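Foam letters from Prisanix: three months on the office desk
Reading time: 3 min

I bought the Prisanix foam letter set in April for my nephew, who is five. He used it one weekend at my home and then he forgot it. So I took it to the office, and since then it is on my desk. My review is therefore from an adult who plays with letters between two phone calls. Maybe you want to know this before you continue.

The letters are lowercase only. For me this is good, as small children read lowercase in their books, and the capital letters can come later. Each letter is small, cut from one color of foam, and it lies flat without curling. The colors are strong. On a white desk you see them from the other side of the room, and my colleague Jae-in Son leaves me words when I am at lunch. Most of them are not real words. We have a rule now that every word must be possible to pronounce, and "mokiyo" was accepted after some discussion.

What I like less is the finding. When you want one particular letter, you must dig. I keep my small pieces in flat stacking trays with clear sides, which I bought separately from Vivgate, and this helps a lot, but it is an additional cost and the set should really come with something similar. The original bag tore in the first week. Sorting by color looks nice, but after one month I changed to sorting by alphabet and I am faster.

The second problem is the quantity of vowels. If you write with two people, the letter "e" is finished very quickly. I wrote to the shop to ask if I can order vowels only. They answered politely that I can buy a second full set.

Cleaning is simple: a damp cloth, then leave the pieces on paper until the next morning. The edges are still clean after three months, only the "t" has a small cut from a fingernail. I compared also with a Danzer set that my sister has. Those are thicker and they stand up, which small hands prefer, but the foam has a smell that stayed for weeks. The Prisanix ones had no smell for me.

A practical note about the place. You need a free strip of desk in front of the usual things, because the letters are light and they travel with the sleeve. I pushed everything else to the back – the pen holder, the trays – and now I lose fewer of them.

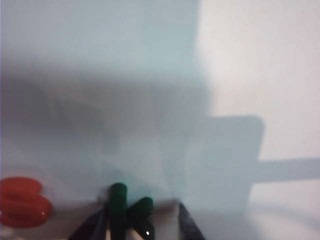
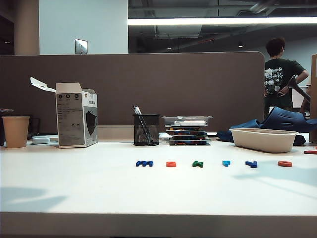

Some of the colors close up, and a word laid out on the desk (second photo).

I would buy it again for a child who starts to read, with a tray from the first day. For a teacher with a full class I think one set is too small.

Comments

Cremilda Peixoto: Same problem with the vowels here. I turn the "n" upside down and it becomes "u", so at least this one is solved.

Jae-in Son: I want to say that "mokiyo" was a unanimous decision.

tallpine80: Do they float? We need something for the bath.

Cremilda Peixoto: Mine float, and they stick to the tiles when wet.

Related
Dosgate desk lamp: one winter of use
Magnetic or foam letters for the first school year?
Three puzzles under 1000 pieces for a small table
Vivgate stacking trays, large and small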